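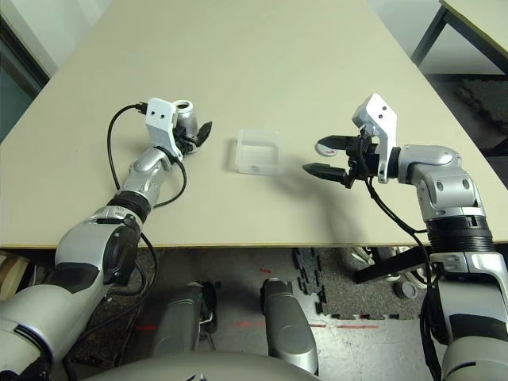 A customer wrote in to ask whether the Zamix can be left running overnight, and whether tomatoes need to be turned halfway through. It can, and they don't.

Shop > Kitchen > Food Drying > Zamix Dehydrator

Posted in June by the Rinaldi shop desk

The Zamix is a countertop food dehydrator for home use. It dries fruit, vegetables, herbs and thin-cut meat on stacked trays, with a fan and heater at the back. Air moves across the trays from back to front, so the bottom tray doesn't dry faster than the top one.

The heater is rated at 600 watts. You set the temperature with a dial on the front and the time with a second dial below it. The unit shuts off when the timer runs out. For an overnight run, set the timer to the full drying time and leave clear space behind the vent.

Slice thickness matters more than anything else. Apples cut to a quarter inch will dry evenly. Thicker pieces may feel done on the outside and still be soft in the middle, and those will spoil in storage. Plum tomatoes should be halved, seeded and placed cut side up. Herbs can go in on the stem at the lowest setting.

Let dried food cool before you pack it, about 60 minutes for a full load. Warm food gives off moisture in a closed container. Check it again the next morning, and if you see any fogging on the inside, put the whole batch back in the dryer.

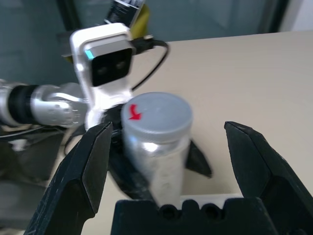
Fruit keeps best if it is conditioned first. Fill a container two-thirds full, close it, and shake it once a day for a week so the drier pieces take up moisture from the rest. After that, store it somewhere cool and dark. Meat goes in the refrigerator.

The trays and the drip sheet can be washed by hand or on the top rack of a dishwasher. Wipe the cabinet with a damp cloth. The fan guard pulls off for cleaning, and it should be checked after anything sticky, such as pears or fruit leather.

Fruit leather sheets are sold separately under the Rudeo name. Each sheet holds up to 32 ounces of puree. The older Brudorari sheets are slightly too wide for this model and will block the airflow at the front.

The warranty is 2 years on the motor and heater. Trays and dials are not covered, but we stock both as spare parts.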